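Search this site Enter keywords Go

Last updated: August

The Well at the End of the Bar

Order a glass of water at Kavia, a narrow lunch spot on the hill road in Dellolby, and you'll get a question back: "Spring or town?" Pick spring, and you're about to taste why people drive here with a trunk full of empty jugs.

I went on a Monday, thinking I'd stay an hour. I stayed until closing time and went home with sore arms and a head full of geology (and a very heavy car).

The spring comes out of a limestone ledge behind the old Lockwood dairy. Marjorie Lockwood grew up a short walk from it and still fills her own jars there before breakfast. Her grandfather cooled his milk in the runoff, 109 years ago by the date scratched into the trough. "He'd have laughed at us standing in line for it," she told me, and then she handed me a tin cup. The water was so good! Soft at first, then a little chalky at the back of the tongue, like the smell of a sidewalk after rain.
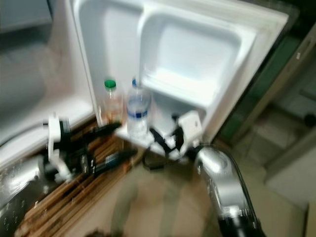

The chalkiness is calcium, picked up as rain works its way down through the rock. Eusebio Marulanda has been mapping the springs along the Iline valley for most of his working life, and he can get from a rain cloud to a teacup in one breath. He has logged 118 of them so far. Some are barely a wet patch under a fern. Some would fill a bathtub while you looked for the plug. No two taste quite the same to him, and after an afternoon of sipping I'd started to believe it.

He set up a tasting for me on a tailgate, with paper cups and a pencil. The one from the north side of the ridge was almost sweet. The next, from a seep in a cow pasture, tasted strongly of iron and I loved it, although Eusebio made a face. He likes them plain. We argued happily over the fifth cup – I said pennies, he said spinach – and wrote down both.

Temperature matters more than I'd ever guessed. Very cold water numbs the tongue and hides nearly everything. Let the same water sit on the counter for a while and the flavor opens up, good or bad. If you want to try this at home, take your tap water and any bottled water you like, pour them into matching glasses, leave them until they're no longer chilled, and have someone else shuffle them. Eat a plain cracker in between. You'll be surprised how fast you start having opinions. 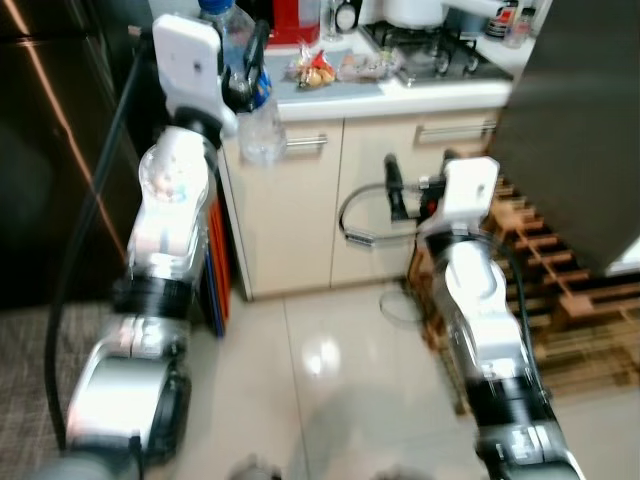
A bottle of water held upright near the edge of a kitchen counter.

Back at Kavia, Clodagh Quinlan cooks with the spring water too. Her beans take longer in it, a known nuisance with hard water, so she soaks them overnight and adds a pinch of baking soda. Her bread, though, comes up tall and chewy and she won't make it with anything else. I ate three slices with salted butter and didn't regret one.

The town has the ledge tested every season, and the latest results are pinned up beside the trough. Read them before you fill anything. Wild springs can carry things you can't see or taste, and Eusebio drinks only from the ones he's had checked.

The path starts behind the dairy gate, and it gets slick after rain. Bring jugs with handles.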